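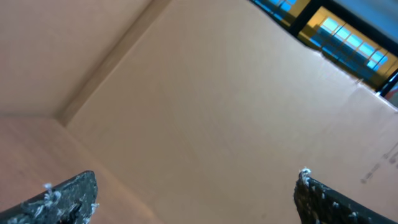 View from a wrist camera, fingers open inside the cardboard box.

Dretow: two-arm cable handling from three camera views

Version 2 of the data card, 13 April 2019
Maintained by Geetha Nambiar and Llinos Maddocks, Itus lab, Plimville

What this is

Dretow is a set of 2634 recorded episodes of two small robot arms working with loose cables on a tabletop. Cables get picked up, pulled apart, looped, passed from one gripper to the other and put into a cardboard box. We love this problem! A cable never lies the same way on the table, it hides its own ends, and it drags its neighbors along when you lift it. If you have only worked with blocks and mugs, please try it, you will learn a lot in one afternoon.

The question we wanted to answer was a small one: how much do the wrist cameras help when the object is thin, black and tangled? Short version, they help a great deal near the plug ends and hardly at all while the arms are still on their way.

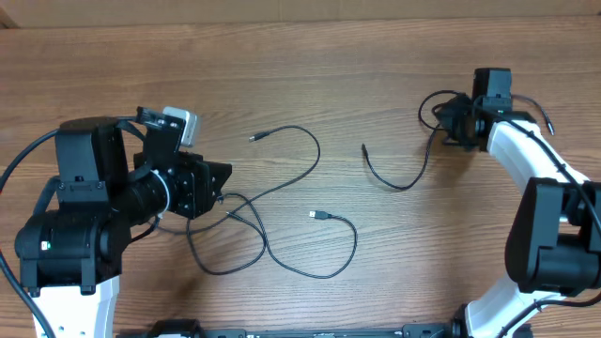
Head view. Cable with a barrel-style plug and a USB-A plug between the two arms.

What is in an episode

Each episode has one head video, one video per wrist, joint positions for both arms, gripper opening, and a line of plain text giving the task. All streams share one clock. Episodes are stored one per folder, and the folder name is the episode number and nothing more.

There are 5 tasks:
lift one cable
separate two cables
hand over
bring the plug ends together
put the cable in the box

The hand over task is the one to look at first if you are curious about timing between arms. The box task has the strangest wrist views, with a lot of bare cardboard, and it was the hardest for our baseline to get going on.

Wrist views

Loops often cover half the view once a bundle is off the table, and fast moves leave motion blur. We kept those stretches in. Early on we filtered them out and the trained policy got worse at exactly the moments we cared about, so back they went. People show up in some of the wrist video too, usually a sleeve or a hand at the side. If your method needs footage without people, use the "person" column in the index file to skip those episodes.

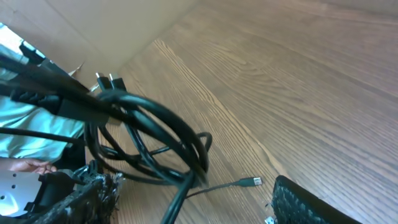 Training the baseline

The baseline is plain behavior cloning with a short history of images. Each camera has its own encoder, the features are joined, and the network predicts the next stretch of joint targets for both arms at once. We trained it with 5 random seeds and report all of them in the results file, bad ones included.

The trick that made the biggest difference was dropping the head view at random during training. It forces the network to read the wrist images, and on the plug task you can see the change right away: the gripper slows down near the connector and lines up before closing. Very satisfying to watch.

The idea came out of a long email thread with the Dağdelen group, who had tried something similar on rope. Thank you all!
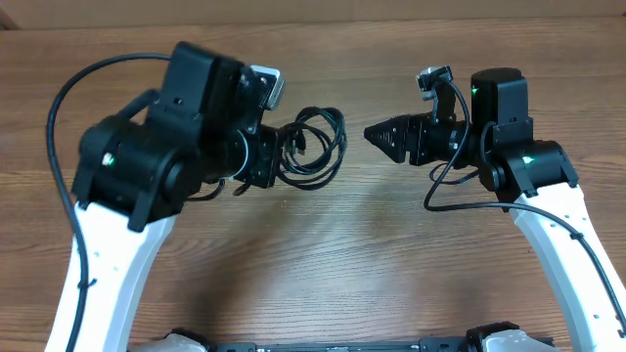

Dropping a wrist view at random did nothing useful for us, though we only tried it on the hand over task. Somebody should run it on the rest.

Known problems

Black cable against black gripper is hard to see, for people and for networks. Light from the window changes during the day and we did not correct for it. Success labels were entered by hand, and separate two cables has the most borderline calls, so read the notes column before you trust a label there.

Splits

Use the split files in the index folder. Please do not shuffle episodes yourself, as neighboring ones often share the same cable. A new test split with thicker cables is planned for August.

Questions and fixes go to Llinos, questions about training go to Geetha.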